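We use cookies to remember your settings. By continuing you accept this. Accept | Read more

Sturnness Sorting Services – Staff meeting on automation, minutes
Posted in August. Minutes taken by Alvar Blomqvist
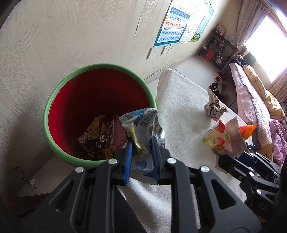 The meeting was opened at 14:10 in the upstairs lunch room. Present were the day shift from both lines, two people from the evening shift, the shift leads, the safety representative and the management. The minutes from the previous meeting were approved with one correction: the broken fan is on line 2 and not on line 1.

1. Status of the automation work

The production manager told us where the project stands. The company has signed with Clikar for two robot arms on the light packaging line. They will pick wrappers, film and small paper from the belt. The arms learn from people who do the same picking with hand-held grippers, and this is the work that the recording group has done since spring. The target is 800 recorded picks for each type of material. For wrappers we have 700. Crumpled paper is finished. Transparent film is the slowest, and the supplier has asked for more of it.

A question came from the evening shift if the recordings can be used to measure how fast each person works. The manager answered that the recordings go to Clikar without names and that the shift leads have no access. The safety representative asked to have this in writing. The manager agreed.

2. The recording work

The members of the recording group described how it is. Most of them like the change from the belt, because it is quiet and one can sit. The difficult part is the hand. After a long session the thumb gets sore, and two persons had pain in the wrist. The grip must be closed slowly and this feels unnatural for people who have sorted by hand for many years. Small shiny wrappers slide out and must be taken again.

It was discussed how long a session should be. The present rule says two hours with one break. The group wishes to have one hour, then other work. The manager was worried about the timetable, but no one wanted to keep the present rule when it came to the vote.

Decision: sessions are one hour at most, with change of task after. To be tried until the next meeting.

3. What happens with the jobs on the line

This item took the longest time. The manager said that no one will be dismissed when the arms start, and that four places on the belt will become two places for control and cleaning. The other two persons are offered work in the Gitmont hall. Several people said that Gitmont is far without a car, and the morning bus comes after the shift has begun. The manager did not know this and will look at the start time.

It was also asked who gets the control places. They have a higher pay grade, and the staff thinks that the people who made the recordings should be asked first – they know best how the material behaves. The management wants an open application. No decision. The item comes back.

4. Training

Tsegaye offers a course for operators. It takes almost 100 hours with the practical part. The course will be in paid time. Some colleagues asked for course papers in simple language, and I support this also for my own sake.

5. Other matters

The new gloves are too large in size small. The shift lead will send them back. The coffee machine is to be moved away from the door.

To do:
Written text about use of recordings – production manager
Start time and bus for Gitmont – production manager
List of who wants the course – shift leads
Glove return – day shift lead

The meeting was closed at 15:35. The next one is held in the same room.

Contact: the staff office, ground floor | © Sturnness Sorting Services | Back to top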